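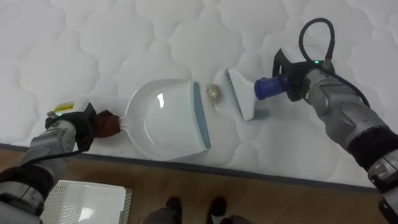 Lurkdale, January 26, 2020

Section 3. Planning and Budgeting Before You Order

Welcome back, and thank you for reading this far. The chapter is meant for the person who has to sign for the equipment, who may well be a different person from the one who will set it up, and it goes best with a pencil and a hot drink at hand. The Trarden two-arm kit handles light housekeeping work such as sweeping up crumbs and scraps, and a little planning now will save you a good deal of sending things back later on.

3.1 Working out what you need

1. Write down the jobs you want done, in plain words. "Sweep small litter off a bed" is a fine entry. "Cleaning" is too wide, and our sales desk will only ring you up and ask what you mean by it.

2. Beside each job, put down how many arms it takes. Any job with a tool in each hand needs the full pair, so please don't order a single arm hoping to add its partner in August. The Niven base comes drilled for one arm or for two, and we can't change it once it has left us.

3. Measure the room. Allow 40 inches of clear floor on the side where the base will stand, and check the doorway while you have the tape out.

4. Set your equipment line. The pair of arms with base and grippers is $2976, before freight. Spare gripper fingers come in packs of 4, and we'd put one pack on the first order.

Note: Freight to upstairs rooms is quoted separately. Do tell us about the stairs!

3.2 Hand tools and small extras
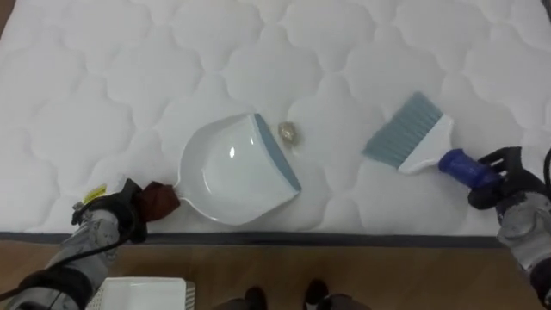
Hand tools are the line most buyers leave blank, and I do understand why, when they cost so little next to the arms. Leave yourself room for a few different handles all the same, and for something to wrap them with. A molded, ridged grip like the one on the blue brush can go in the gripper as it comes, while the dustpan handle has had dark reddish-brown cloth bunched around it, and a bit of cloth like that ought to have its own small entry on your sheet. Stepan Hordiienko, who keeps our parts list, sets aside roughly 3 percent of the order for such things.

5. Add one spare of every hand tool.

6. Add the Bundar cable ties if your arms will work low over a bed or a couch.

Caution: Do not choose tools by price alone. Check each handle against the gripper opening chart in Section 5 before you pay for it.

Caution: Keep hands clear of the grippers whenever the arms are powered, including while trying out a new handle.

Once your sheet is filled in, go on to Section 4, Placing Your Order.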